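Gripper droop fault (Rilus cell)

The gripper droop fault was a recurring failure in the two-arm tabletop cell built by the robotics firm Rilus, in which one arm sagged a short distance while holding position over a container. It was first logged in May during trials of household sorting tasks at the company's Zatton test site. The fault caused no injuries. It damaged several plastic bins and one gripper finger, and led to a change in how the cell handles small position errors near a surface.

Background

The cell consists of two arms mounted along the back edge of a table, both facing the operator's side. Each arm ends in a parallel-jaw gripper. Control software for the cell, named Porkurel, plans the motion of both arms together and passes position targets to a separate joint controller in each arm. The joint controller closes the loop on its own motor encoders and reports back a position, a motor current and a status code.

The trials in question used light household objects: cups on a rack, crumpled tissue, small bins and larger containers. Objects of this kind weigh little, and the current limits on both arms had been set low for the work. A limit of this type is a common safety measure. An arm that meets an unexpected load stops pushing instead of driving through it.

Description of the fault

In a normal cycle the left arm moved above a bin, lowered one or both fingers inside the wall, closed on an item and lifted. In a faulty cycle the arm reached its hover point, held it for a moment and then sank. The drop was 12 millimeters in the worst recorded case. If the fingers were already inside the bin, they pressed on the floor or wall of the bin until the current limit was reached. The arm then entered a protective stop.

The indicator lights gave no warning before the stop. They showed the state of the power stage and the network link, both of which remained healthy. Operators at first took the fault for a poor grasp and restarted the cycle, which in most cases ran to completion. For this reason the early entries in the site log are filed under "missed pick" and had to be sorted out later by hand.

Frequency

Over 1,000 logged cycles, 925 completed without a stop of any kind. Not all of the remaining cycles were caused by droop; the group also includes dropped items, planning timeouts and stops requested by the operator. The fault appeared far more often after long holds, and almost never in the first cycles after a cold start. The longest run of consecutive faults took place on a Saturday, during an unattended soak test, and ended when the retry counter reached its limit of 5.

Investigation

The inquiry was led by Rajitha Seneviratne, with mechanical checks by Lutz Oltmanns. Oltmanns measured backlash in the shoulder and elbow joints and found both within tolerance. Brake wear was ruled out by holding the arm with motor power removed, a condition in which no sag was seen. Attention then moved to the cables routed outside the links. 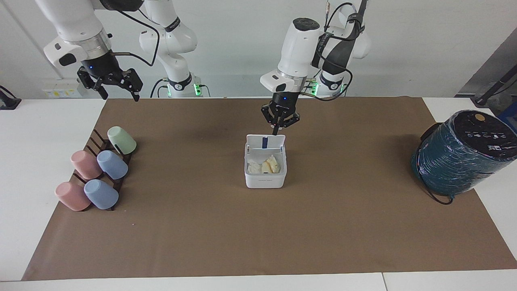

The cell during a sorting trial, with one finger of the left gripper inside the bin. Cables and a black strap run around the upper section of the arm.

Seneviratne compared motor current with the strap tight, loose and removed. With the strap tight, the cable bundle acted as a weak spring across the joint. The spring force changed with the arm's posture and was not part of the gravity model in the controller. The integral term in the position loop made up the difference, but an idle timer cleared that term whenever an arm had been still for too long. The clearing produced the drop. A cable effect alone was too small to trip the limit, and the timer alone did no harm on an arm with free cables — both were needed.

Correction

The idle timer was disabled during any hold with the gripper below rim height. The strap was moved lower on the link and fastened with slack, and a check of cable travel through the full joint range was added to the setup procedure. A new status code separates position error at rest from a failed grasp.

A proposal to raise the current limit was rejected. It would have hidden the stops while increasing the force applied to whatever lay under the fingers.

Related faults

A similar sag was reported on the Sheikh wrist module, an optional part for the same arm. In that case the source was a wrong payload mass entered at installation, and the droop was present from the first cycle after startup.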